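Lai-ching Lui has run the drinks counter at the Arnport ferry office for six years, and since the spring she has shared it with a robot. It is a two-handed machine from Drasidlow, taken on a hire plan called Stamavard, which covers the robot, its set-up and a monthly visit. I met her on 25 June 2020 to ask how the trial was going.

"I wasn't against it," she said. "I wanted to know who would clean up after it. That was my first question to the salesman and he had to go and find out."

The set-up took two days. An engineer from Drasidlow measured the table, marked where the drinks machine had to stand and then went through each step with the hands. Lui was asked to pick the cups and pots herself.

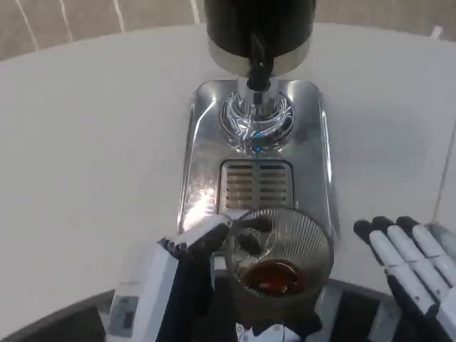 "You have to be fussy about where things go," she said. "If I wipe down and put the tray back a bit crooked, it will usually cope, but it slows up. I've put a bit of tape under one corner now. The engineer said other people do the same."

She had expected trouble with glass. In the first week she kept to plain tumblers and stood close by. She has had three breakages since, one of them her own.

"It's gentle enough. What it isn't is quick. I can do a pot of tea in the time it takes to get its fingers round one. But I'm also taking money and answering questions about sailings, so I'm not always free to do a pot of tea."

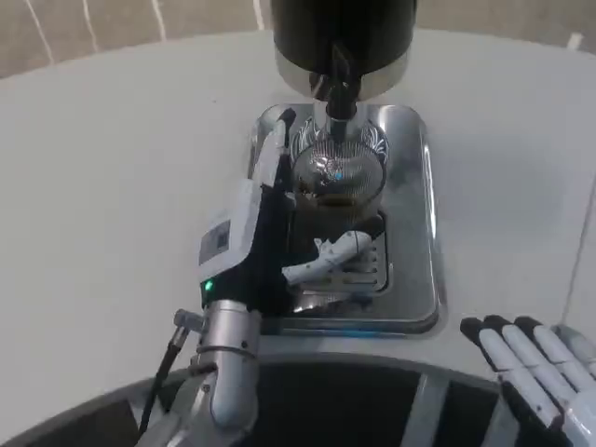 Glass pot and mesh strainer on the drip grate, with the left hand alongside.

The strainer still bothers her. Emptying the leaves is her job, as is descaling, and neither is mentioned in the Stamavard leaflet. She would like to see both listed, with times, so that a small place could work out what it was paying for.

On price she was direct. The hire comes to 3723 a quarter, and the office pays half under an arrangement with Abbasi, the firm that holds the catering lease. "On my own I couldn't do it. If you sold nearly 20 pots an hour all day, maybe. We're busy before a boat and then it's dead."

The monthly visits have been good, she said. The same engineer comes, and he listens. When she complained that the hands waited too long between drinks, he shortened the pause while she watched.

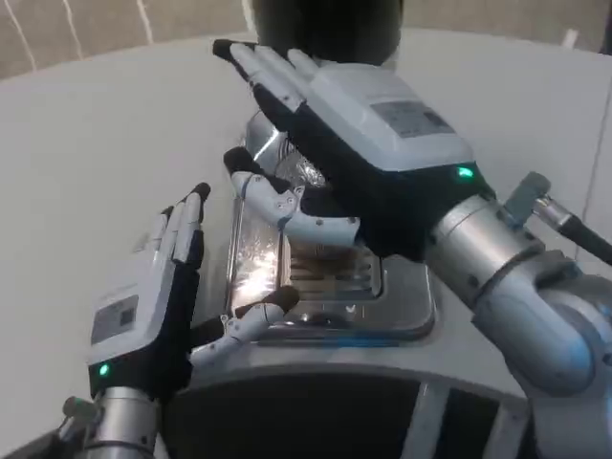
Both hands over the steel drip tray at the Arnport counter.

Would she keep it? The trial ends in July and she has asked for another quarter, at a lower rate if Abbasi can get one.

"I'd miss it in the mornings," she said. "I'd want the cleaning sorted out first – in writing."

Comments

portside_meg
Does the hire price include breakages? We looked at Stamavard for our café and couldn't get a straight answer.

T. Orrin
I've had tea from this one. Perfectly nice, bit of a wait.

kettleman
Good to read something from the person who does the wiping down. More of these please.

portside_meg
Also would like to know if it manages cups with handles.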